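Equipment round: what we plan to buy for the home handling project

Posted 12/1/25

The spending plan for the next period is now settled, and members have asked for a short note on where the money is going. The plan covers hand-held grippers, spare parts, storage and the hours needed to check recordings. It does not cover a new robot arm. That was in the August draft and has been taken out.

The main reason is the state of the bedroom and clothing work. Garg, our household textiles project, still has fewer usable recordings of large soft items than of anything else. An arm bought now would sit in the Nomstead workshop waiting for something to learn from. Hand-held grippers can be taken into ordinary homes and used by one person with an hour's training, and they cost much less to repair.

Clothing is the first priority. Shirts and towels are well covered, but tailored items are not. A jacket has a lining, lapels, buttons and two sleeves that go their own way, and each of these changes how the fingers should approach it.
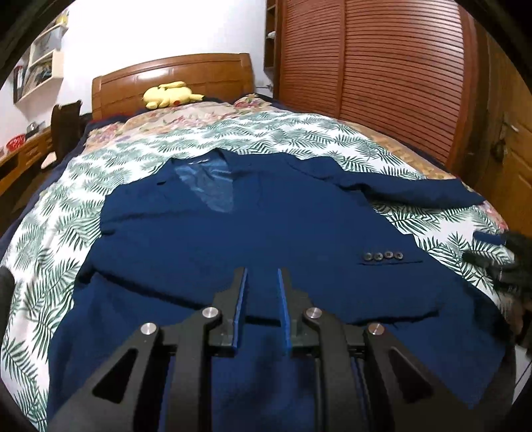 Suit jacket laid out on a bed, with the hand-held gripper over it.

We have asked for 2 more grippers of the two-finger type. Quotes came from Vuller and from Covance. Vuller was cheaper per unit but wanted a larger minimum order, and the delivery charge took away most of the difference. Covance will supply single units and will sell the finger pads separately, so the order is going to them. The price agreed is £921 for each gripper, with the carrying case included and the charger charged as an extra.

Pads get their own line in the budget this time. Last year they came out of general repairs, and general repairs ran out. Soft pads wear faster on woven cloth than on plastic or card, and a worn pad starts to slip well before it looks finished. We have set aside £400 for pads and pivot pins across all the grippers, old and new. If your site needs a set, send in the form before you run out – delivery to Nomstead is slow and we can only post on from there once a fortnight.

Some sites asked whether we should buy a folding table for each home so that every recording is made on the same plain surface. We looked at this and decided against it. People handle clothes and bedding on beds, and beds come with patterned covers, pillows and whatever else is kept there. Recordings made on a plain table would be tidier and less use to us. The table money has gone to storage drives.

Bedding and other large cloths are the second priority. The task list for these is simple enough: take hold of a fold, lift, move, let go. Getting a good hold is the hard bit. With thick or fuzzy material the fingers need to close on enough cloth to keep it, without catching the layer underneath.

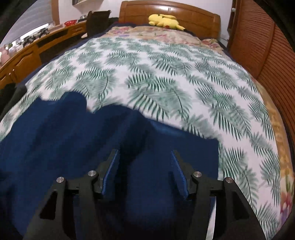 Navy cloth pinched between the gripper's blue finger pads.

Storage and checking take up more of the plan than they used to. Each new gripper adds recordings that someone has to watch through and label, and at present there is a backlog at two sites. We would sooner hold back a purchase than let that grow. The second gripper will therefore be ordered only when the backlog is cleared, and the money stays reserved until then.

A few smaller items:

Carrying cases for the older grippers will be replaced where the catch has gone. Please do not tape them.

Households taking part will continue to receive £100 towards their time and electricity. This has not gone up. We know it should be looked at and it will be on the agenda for the next plan.

Garments for practice will not be bought new. Charity shops near most sites have suits, coats and heavy skirts at low prices, and worn cloth behaves more like the clothes people own. Keep the receipt and claim it back under Garg, not under general supplies.

The arm remains on the list for a later round. Before it goes back in, we need a fixed space at Nomstead, a price for yearly servicing and a clearer idea of which tasks it would be given first. Sites with a view on that last point should send it in with their next return. A few lines will do.

Copies of both quotes are held at the Nomstead office and can be sent on request.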